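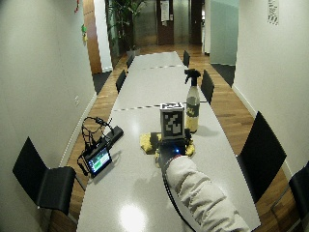
About Markileo

Markileo is a ship management and marine technical company with its office in Omitden. We take care of small tankers and coastal cargo ships for owners who do not want to keep a technical department of their own.

We started with one customer and two ships. Today our superintendents follow 44 vessels, and we work with 132 engineers and officers at sea. Most of them come back to us after their leave, and we are glad for this.

Our daily work is dry docking, spare parts, ballast water systems and fuel reporting. For the planning of maintenance we use the Virix system, which the crew can also open when the ship has no connection. Reports are sent to the owner every month, and always in the same format, so it is easy to compare one ship with another.

In November we opened a second office at Mahama terminal. It has a store of 300 square meters for pumps, valves and filters.

If you own a ship and would like to receive an offer, please write to our Omitden office with the name of the vessel and the date of her last docking.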